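Analista de cumplimiento y reclamaciones – mesa de derivados minoristas

Uvum busca analista para su equipo de reclamaciones. Incorporación en mayo, jornada completa, contrato indefinido.

Leemos muchas ofertas de trabajo de nuestro sector y casi todas dicen lo mismo: crecimiento, pasión, ambiente joven, liderazgo. En el trading minorista por internet conviene desconfiar un poco de esas palabras, y también de las nuestras. Vendemos contratos de duración corta con los que una parte importante de los clientes pierde dinero. El que no se sienta cómodo con esa frase no estará a gusto aquí, y el que se sienta demasiado cómodo, tampoco.

El puesto depende de Agnes Haugen, responsable de cumplimiento, que no responde ante el departamento comercial. Hasta el año pasado sí respondía. El cambio lo pidió ella después de revisar 3097 reclamaciones archivadas y de comprobar que demasiadas se habían cerrado con una plantilla.

Qué harás

Leer reclamaciones de clientes de principio a fin, incluidos los anexos. Reconstruir la operación con los registros de Hillenel, nuestra plataforma de ejecución: hora de la orden, precio mostrado, precio de cierre, retraso. Redactar una respuesta que el cliente pueda entender sin abogado. Cuando la razón sea del cliente, proponer la devolución y defenderla ante Gøran Kvam, director de operaciones, que va a discutirla.

También revisarás los textos publicitarios antes de que salgan. Marketing dirá que el competidor promete más. Puede ser verdad y no cambia nada.

Una parte del trabajo es aburrida. Hay que cotejar extractos, pedir documentos que ya se pidieron y esperar a los bancos. Emasine, la herramienta que clasifica los casos de forma automática, acierta menos de lo que decía el proveedor, así que buena parte de la clasificación se repite a mano. Está previsto sustituirla. No damos fecha, ya hemos dado varias.

Qué pedimos

Dos años de experiencia en reclamaciones financieras, auditoría, juego regulado o banca minorista. Español escrito muy bueno e inglés suficiente para leer contratos. Saber qué es un diferencial, un apalancamiento y una llamada de margen, y poder explicárselo a alguien que acaba de perder sus ahorros. Hoja de cálculo a nivel alto. SQL básico ayuda.

No pedimos título concreto. Los másteres en trading no puntúan. Tampoco los premios del sector, que conocemos bien porque se entregan en cenas cuyas mesas se pagan.

Qué ofrecemos

Salario fijo según la banda interna, que enviamos por escrito antes de la primera entrevista. No hay comisión ni bonus ligado al volumen de operaciones, por razones que esperamos obvias. Hasta 3 días de teletrabajo por semana. Un presupuesto de 1000 euros al año para formación, que se puede gastar en un curso serio de estadística y no en un congreso. Horario de 9:00 a 17:30 – los mercados no cierran a esa hora, pero tu turno sí.

Los empleados de este equipo no pueden abrir cuenta en Uvum ni operar con Pan, nuestra aplicación móvil. La prohibición incluye las cuentas a nombre de familiares.

Proceso

Envía el currículum y una página, no más, en la que expliques una reclamación que hayas resuelto mal y qué harías ahora. Quita los datos personales del cliente. Las cartas de motivación genéricas no se leen.

Habrá una prueba escrita pagada, con un expediente anonimizado, y después 2 entrevistas: una con Agnes Haugen y Aslak Blomqvist, analista del equipo, y otra con Gøran Kvam. Aslak contestará a las preguntas sobre el día a día sin nadie de dirección delante; te recomendamos aprovecharlo. Respondemos a todas las candidaturas, también a las descartadas.

Contacto: Birger Aasen, selección de personal, Uvum. Indica «Reclamaciones» en el asunto.

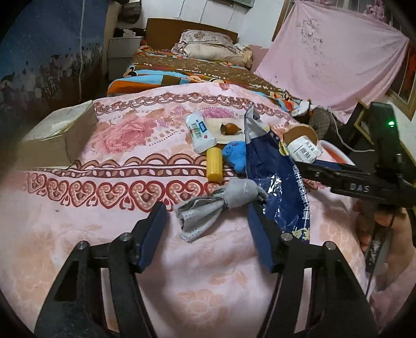 Tela gris anudada sobre una sábana rosa estampada.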